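We use cookies to remember your list settings. Accept Decline

Search the archive Enter keywords Go

Re: Has anyone kept a sourdough rye going through a cold kitchen?

From: Jalen Haddad
To: the bread list

Valdis Paju wrote:
> My rye starter has slowed to a crawl now that the heat is off at night.
> It used to double by lunch and at the moment it barely gets halfway by
> supper. The loaves taste fine but they are dense at the bottom and I get
> a gap under the top crust. I have been feeding equal weights of flour and
> water from the tap. Should I start over with a new culture or is there
> something I can do with this one? Also, does anybody still have the
> Pettigrew loaf recipe? My copy has a coffee ring right over the water
> amount.

Valdis, please don't throw it out! I went through the very same thing last December and the culture I have now is the same one, and it is the best it has ever been. Rye is so forgiving. Mine sat in the back of the fridge for most of a summer with gray liquid on top and it still came back after a few feedings.

First thing I'd try is warmer water. Not hot, just warm like you'd use for a baby's bath. I used to go straight from the cold tap too, and with cold flour out of the pantry on top of that, the poor thing was starting every meal with a chill. Then find it a better place to sit. I tried the top of the fridge (too drafty in my apartment), the oven with the light on (worked great until I preheated it with the jar inside, so put a note on the door), and finally a small picnic cooler with a jar of hot water next to the starter. The cooler wins. I swap the hot water at bedtime and the starter is domed and smelling like apples when I get up.

Second thing, feed it less often. If it hasn't peaked and you feed it again, you're thinning it out every time. Wait for the dome to flatten and only then feed it. In a cold week that can mean once a day, and that's fine.

I also mark the level on the jar after each feeding so I can tell in the morning how far it got. Rubber bands slip on my jars when they get floury, so I went over to a bit of tape.

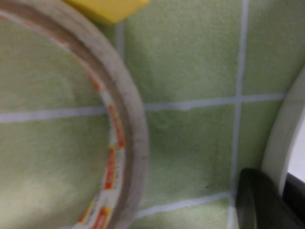

As for the gap under the crust, I would bet on the proof before I'd bet on the starter. A gap up top with a heavy line along the bottom usually means the loaf went in too early for me, and when your starter is slow the loaf is slow too. The clock in the recipe was written for somebody's warm kitchen. I look for little pinholes opening up through the flour on top of the dough. When there are a handful of those, it goes in, whatever the time says. One night that was 11:30 and I stayed up for it and was very happy I did, even if I was no use to anyone the next day.

Now the Pettigrew loaf! I do have it, and I love this bread so much. It's the one we baked for the fall swap, with the caraway. Here is how I have it written down:

Night before:
a big spoonful of ripe rye starter
200 g whole rye flour
200 g warm water

Next day, all of the above plus:
515 g whole rye flour
430 g warm water
14 g salt
2 teaspoons caraway, lightly crushed
2 tablespoons dark molasses

Stir it with a wet wooden spoon until there is no dry flour left. It will look like mortar and you will think you got it wrong. You didn't. Scrape it into a greased pan, smooth the top with a wet hand, dust it well with flour and leave it until you see the pinholes. Hot oven for the first part, 450, then down to 375 until it sounds hollow. Mine takes a bit over an hour all told, but my oven runs cool.

Then comes the hard part – leave it alone for a full day, wrapped in a towel. I know. I have cut it early and the knife came out looking like I'd been spreading glue. Day two is good and day three is when the caraway really comes through.

One more tip on cleanup, as rye paste sets like cement. Cold water first, never hot, and get to the bowl and spoon before you sit down. A plastic bench scraper gets nearly all of it, and I wipe the scraper into the compost so it stays out of the drain. Everything I used goes in the rack overnight and I don't even dry it.

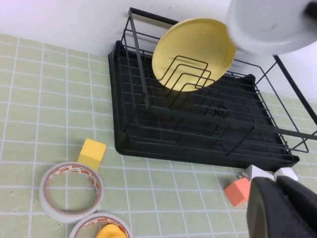 Etena Bread Club – Rye and Whole Grain Group

If you want some of mine as insurance, I'd be glad to dry a batch on parchment and mail you the flakes. They keep for ages in an envelope and wake up with warm water and a spoonful of flour. I'd love to hear how the two compare if you run them side by side!

And do tell us what flour you're using. I switched to a coarser grind this winter and the crumb got a lot more open, which surprised me. It drinks more water, so I add a splash and go by feel. Has anybody else on the list tried the coarse stuff with a soaker of old bread? That's next for me, I have half a loaf of heels saved up in the freezer.

Happy baking,
Jalen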